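Home | Kitchen | Workshop | Tips A–Z | Contact

Teaching an arm to pick things up
By Hanne Skov
Thursday, August 22, 2019

The brochures say you show the robot once and it copies you. I have yet to meet one that does. Allow for 70 goes at a single pick before you judge it, and bin the ones where you dithered.

Start in the simulator if you have one. You can't dent a worktop there, though a tidy result on screen proves very little about your own bench.

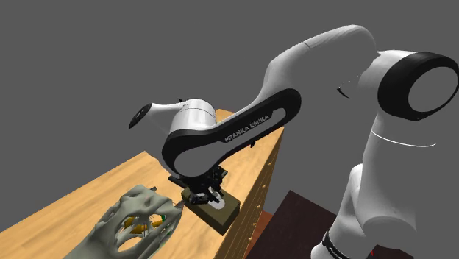

Come down slowly and straight, and stop above the thing before you close the fingers. If you're steering by remote, take your thumb off between moves — a drifting stick gets learnt along with everything else.

Guiding by hand is easier on beginners. Hold the arm near the wrist, and keep your sleeves out of the camera's view.

Move the block a little each time. Kastriot Radulović did 200 runs from the same spot and ended up with an arm that could find that spot and nothing else.

Save your work every evening.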